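Fencing club news, and I'm still buzzing

December 16, 2024

I've been back from the Prestuvik Open for a whole day and my legs still don't want to do stairs, but what a weekend! Three of us from the club went up for the epee, and Olumide Ajayi came home with a bronze. A bronze! In a field of 259!

I went out in the first knockout round, 15-9, to a left-hander who kept picking off my wrist every time I got brave. I've never fenced so many lefties in one day and I clearly need to find more of them to practise with (if you are one, please come along, we'll feed you). My poule went better. I won five bouts, including one from 4-1 down where I stopped thinking and just went for the foot.

Olumide's quarter-final was the best thing I've watched all year. He was three hits behind going into the last period and won it in priority, with all of us squashed up at the end of the piste shouting ourselves hoarse. I had no voice at all by the semi, and he lost that one to Nwankwo, who went on to win the whole thing without looking out of breath.

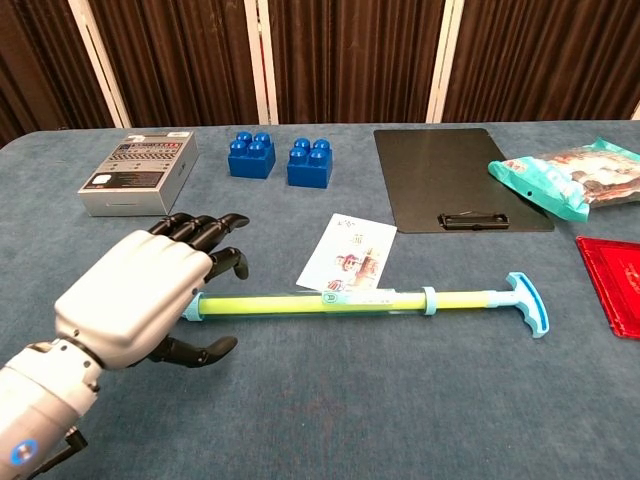 Training carries on until the school breaks up, then we start again in January with footwork, footwork and more footwork. I've got a new blade to fit before then, and my glove has a hole in the thumb that really can't wait any longer. Entries for the spring open are up already and mine's in!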